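Reports > Grants > Orwood Repair Evenings > Progress report
Last updated Fri 8 January

Attendance is the number everyone asks for, so: 152 people signed in between September and the holidays. I would be careful with it. Our sheet records visits, and the regulars sign every time. The Grurum branch dropped its sheet after a month, so its visitors are missing altogether.
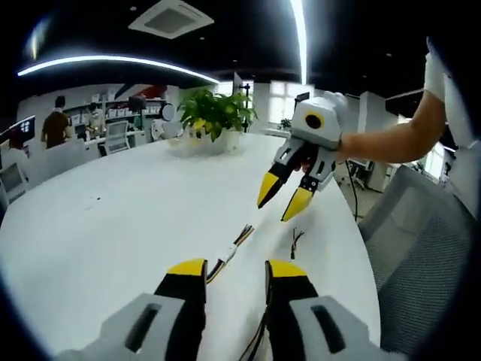
Spending is easier to trust. Of the $800 set aside for publicity, $255 is gone, mostly on posters. I can't show that the posters brought anyone in. When we asked people how they heard of us, the usual answer was a neighbor.

The claim in our application that the evenings would cut household waste is still only a claim. We weigh nothing, and a toaster that leaves working may be back in the trash by spring. I suggest we drop that target. 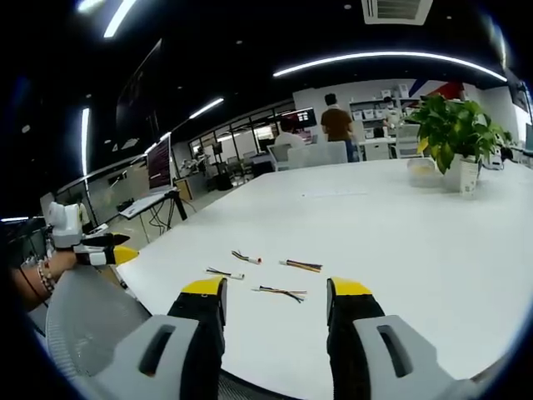 Birthe Brøndum disagrees and would keep it, on the grounds that a poor measure can be improved and a missing one can't. She wants follow-up calls at three months. Fine, but the hours for that are not in the budget, and Lo has already lost its Tuesday slot for lack of staff.

The next payment should wait until both branches use the same sign-in sheet. Pak-hei Tam has a draft.
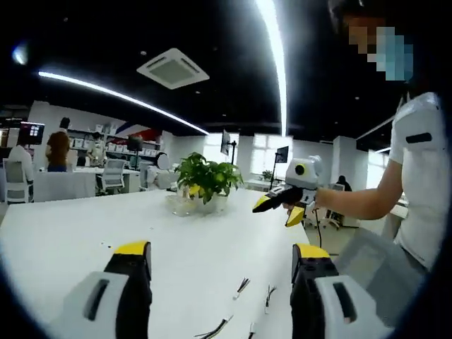 Short wires on the long white table.

Still open: the Grurum lease, and whether Prorden joins at all.

Contact: Sirkka Partanen, Orwood office | © Orwood Repair Evenings | Back to top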